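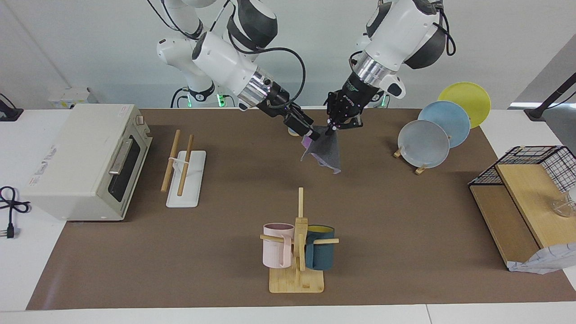
Notes on my daughter's pediatric sleep study, mostly for parents who have one scheduled. She is four. Referred for snoring and pauses in breathing. 1/

Wait from referral to study was 19 weeks. We were offered a cancellation slot at the Grudwood clinic at week 11 and took the wrong advice, which was to hold out for the bigger lab. Take the cancellation. 2/

Check-in was 7 p.m. Lights out at 8:30, wake-up at 5:45. One parent stays. The parent bed is a fold-out chair, narrow, with a bar across the middle. Bring your own pillow. 3/

Sensor setup took roughly 50 minutes. Scalp leads go on with paste, then two belts (chest and belly), leads on the legs, a clip on the toe, and a small tube under the nose. The nose tube is the one she fought. 4/

The tech, Zsófia Sipos, put the nose tube on after she was asleep. Ask for this in advance. It is apparently routine if you ask, and it saves an argument at bedtime. 5/

Clothing: two-piece pajamas, button front. Footed pajamas will not work with the leg leads. We had packed footed pajamas. She slept in my T-shirt. 6/

The toe clip came off 3 times. Each time the tech came in with a dim red light, taped it back and left. My daughter slept through all of it. I did not. 7/

Paste removal: warm water and a lot of conditioner, leave it 10 minutes, then comb. Plain shampoo only spreads it. It took us 2 baths and there was still some behind one ear. 8/

Results came in nine days. The number to look for is the AHI, breathing events per hour of sleep. Children are scored on a stricter scale than adults, so don't compare it to whatever your father-in-law got. Hers was 7.4 — moderate. 9/

Follow-up was with Dr. Mendes (Cristóvão Mendes, ENT). He went through the oxygen graph page by page and showed us where the dips bunched up, nearly all in REM, after 3 a.m. That matches when we'd been hearing her at home. 10/

Plan is tonsils and adenoids out in August, then a repeat study a few months later. He said a nasal spray was an option for milder cases and he didn't favor it for hers. 11/

Cost: our share was $600 after insurance. The scoring was billed separately from the overnight stay, on a second statement a month later. Call before you pay the first one and ask if another is coming. 12/

Will add to this after the surgery. Questions about the pre-op visit I can't answer yet, we haven't had it. 13/13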